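Teaching the Cube Pick: A Guide for New Club Members

Robotics Club > Build and Code > Week 3

Every new member of the Grerkham robotics club programs the cube pick before joining a competition team. It takes one or two Thursday meetings. You will need a club arm with the two-finger gripper fitted, a laptop with the Pekport software installed, and one cube from the parts drawer.

Before you start

Sign the arm out on the sheet by the door. Check that the emergency stop is within reach of the person at the laptop. Run the homing routine and wait for it to finish. If the arm stops partway, turn off the power, straighten the cable at the base and run it again.

Step 1. Teach the two positions

Put the arm in free-drive mode and move it by hand to a point well over the cube. Save this as HOVER. Lower the arm until the fingers are on either side of the cube, then save this as GRAB. Keep the wrist straight between the two. If it has turned, the fingers will meet the cube at a corner and push it away.

Step 2. Set the grip

Open the gripper panel and set the closing force to 32. The slider goes much higher, but new members don't need it for this exercise. Leave the speed on slow. The club's cubes vary a little in size, so let the gripper close until it meets resistance instead of typing in a fixed width.

Step 3. Write the sequence

Open a blank program and add these lines in order:

Move to HOVER
Open gripper
Move to GRAB
Close gripper
Wait 2 seconds
Move to HOVER

Save it under your own name. The arm will overwrite a file with the same name and won't ask first.

Step 4. Run it slowly

Set the overall speed to the lowest value and press Run. One person watches the arm and the other keeps a hand near the stop button. Don't reach in to fix the cube while the program is running – stop it first.

Step 5. Check the grip on the wrist camera

Open the camera tab when the gripper has closed. You want a finger against each side of the cube, at about the same height. The picture is soft at this distance, so judge by the fingers and ignore the surface of the cube.

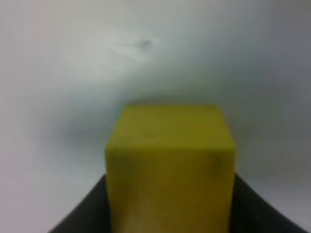

Photo: Maximiliano Yáñez / Grerkham Robotics Club

If one finger is clearly higher than the other, go back to Step 1 and teach GRAB again. If the cube slips, raise the force a little at a time and rerun the program.

Saving your work

Copy the program to the club drive, in the folder marked Zokitz, and write the force you used in the log. Home the arm before you power it down. Stacking is covered on the next page – bring the same program file with you.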